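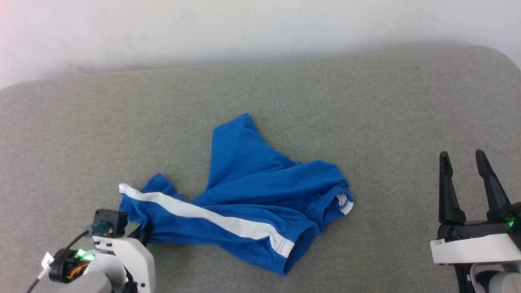
로봇 소프트웨어 업체 플레르나노(Plernano)가 양팔 로봇용 의류 조작 계획 소프트웨어 '고르네보(Gornevow)'의 새 버전을 11월 공개했다. 형태가 일정하지 않은 옷감을 다룰 때 어느 지점을 먼저 잡고, 나머지 손을 언제 움직일지 결정하는 계획 모듈을 새로 짠 것이 핵심이다.

이전 버전은 카메라 영상에서 옷의 윤곽을 추출한 뒤 양쪽 파지점을 한꺼번에 계산했다. 티셔츠나 수건처럼 비교적 펼쳐진 상태에서는 문제가 적었지만, 구겨진 반바지나 양말처럼 천이 겹친 경우에는 두 번째 파지점이 접힌 부분 안쪽에 잡히는 일이 잦았다. 첫 번째 손이 천을 당기는 순간 나머지 부분의 모양이 달라져 미리 계산한 좌표가 쓸모없어지는 문제도 있었다.

새 버전은 한 손이 먼저 옷의 한쪽 끝을 잡으면 다른 손은 벌린 상태로 대기하고, 그 사이 인식 모듈이 옷의 상태를 다시 추정한다. 밑단, 옆선, 허리 고무단, 세탁 표시 라벨 등이 기준점으로 쓰인다. 기준점의 신뢰도가 설정값보다 낮으면 두 번째 손을 내보내지 않고 첫 번째 손으로 천을 조금 들어 올린 다음 재촬영을 요청한다. 재촬영은 최대 8회까지 허용되며, 이를 넘기면 작업이 중단되고 운영자에게 알림이 간다.

개발을 맡은 마르구스 라우르(Margus Laur) 계획 소프트웨어 팀장은 "두 손의 동작을 하나의 궤적으로 묶어 두었던 구조를 분리하는 데 시간이 가장 많이 들었다"며 "지금은 각 팔이 별도의 상태 기계로 돌아가고, 충돌 검사만 공유한다"고 설명했다.

학습에는 원격 조작으로 수집한 시연 3684건이 사용됐다. 회사 측에 따르면 재계획 한 번에 걸리는 시간은 약 25밀리초다. 소파나 벤치처럼 표면이 부드러운 곳에서 작업할 때 손가락이 바닥 천까지 함께 집는 오류를 줄이기 위해 접촉 직전의 하강 속도도 따로 설정할 수 있게 했다. 기본값은 초당 15밀리미터다.

개발 도구도 일부 바뀌었다. 함께 제공되는 기록 재생기 '우단스(Udance)'에서는 양팔의 명령값과 카메라 영상을 같은 시간축에 놓고 볼 수 있고, 파지 후보가 탈락한 이유를 단계별로 확인할 수 있다. 기존 기록 파일은 변환 도구를 거쳐야 열린다. 그리퍼 개폐 명령의 형식이 달라져 이전 버전의 드라이버를 쓰던 사용자는 설정 파일을 수정해야 한다.

세탁물 처리 업체 카스프르작(Kasprzak)이 첫 시험 사용자로 참여한다. 시험은 분류대에서 반바지와 수건을 집어 펼치는 공정에 한정되며, 개기 작업은 포함되지 않는다. 플레르나노는 시험 과정에서 나온 실패 기록을 모아 다음 판의 인식 모듈 학습에 반영할 계획이다.

새 버전은 기존 사용자에게 추가 비용 없이 제공된다. 한 팔 로봇용 판의 배포 일정은 정해지지 않았다.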